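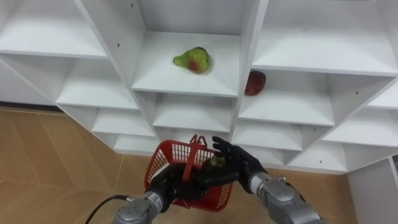 Pears keep going soft at the core before the skin shows anything. I have 37 Conference pears from one tree, picked firm, and a small outbuilding that stays at 4 degrees until February. Most of the crop is in trays there. A few come indoors to ripen on white open shelving, one pear lying on its side in its own cubby, with a red apple one level down. Does the apple matter at that distance, and should the pears be upright?
Posted by Rarnow, June 2, 2024

Mistent
Apples give off ethylene, and open shelving does nothing to hold it back. For a few days of ripening that is harmless. In the outbuilding, keep the two fruits apart — a separate room if you have one. Core softening usually means the fruit was picked late or left in the warm too long. Press near the stem, not the belly, and eat when it gives slightly.

Brotolden
never had a problem with apples next to pears. mine go in the fridge

Ruotsalainen
Position makes little difference provided the skin is not bruised. Check humidity as well. I weigh one tray every fortnight: a 500 g sample that loses weight quickly is in air that is too dry, and a loosely folded liner over the tray corrects it.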